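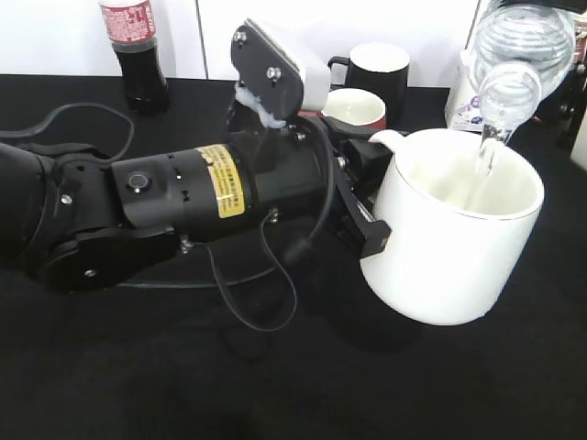

Taste complaints about tap water are seldom reported at the meter. They are made at the point of drinking, after the water has passed through household pipework and often after it has stood in a second container. The present section deals with that last step. A household that keeps water in a clear plastic bottle and pours it into a white ceramic mug (Figure 3) brings it into contact with two materials and a good deal of air, and any of these may alter what the drinker notices. Earlier work in the Erneck supply area treated the glass or cup as neutral. We did not make that assumption.

### 3.2 Storage and serving conditions

Water was drawn from two zones. Erneck is supplied from an upland reservoir and has soft water with low residual chlorine. Prokmont is supplied from bores and has harder water, dosed at the treatment works and again at the Henriques pumping station. Households in both zones were asked to keep a drinking diary during December, recording the time of each drink, the container used for storage, if any, and a score for chlorine taste on the Flirko scale. The scale runs from 0 (no taste) to 20 (undrinkable).

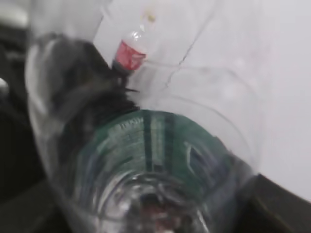 Diaries were returned by 165 households. Entries with no storage time were kept for the analysis of hardness but left out of the analysis of chlorine loss. Where a household used a filter jug, its entries were grouped separately, as the carbon in such jugs removes most of the residual before storage begins. Flavoured and carbonated drinks were excluded.

Storage time was grouped into three classes: drunk at once, stored up to four hours, and stored overnight. The classes are coarse, but diary times were often rounded to the nearest hour and a finer division would have suggested a precision that the records do not support.

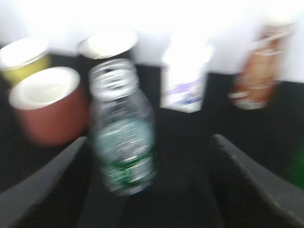

Whether the container was left open or closed was recorded by a tick box. Free chlorine is lost faster from an open container, and the neck width of the container affects the rate. Neck width was not measured in the homes. We therefore treated all bottles as one class and all jugs as another, and we make no claim about differences within a class.

Serving volume was not fixed. For the follow-up tastings, held on a Sunday in each zone, it was set at 200 mL per sample, poured from a stored volume of 400 mL so that the remainder could be tested for residual chlorine and temperature. Mugs were rinsed with the water under test before filling. Samples were served without ice, and tasters ate nothing in the hour before.

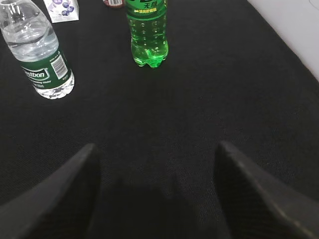 Hardness had little bearing on the chlorine score once zone was taken into account. Storage time had a clear effect in Prokmont, where scores fell between the first and second classes and changed little after that. In Erneck the scores were low throughout and no trend could be separated from the spread between households. The Prokmont result agrees with the residual readings, which also levelled off after the first few hours.

**Figure 3.** Water poured from a clear plastic bottle into a white ceramic mug, with further views of bottles.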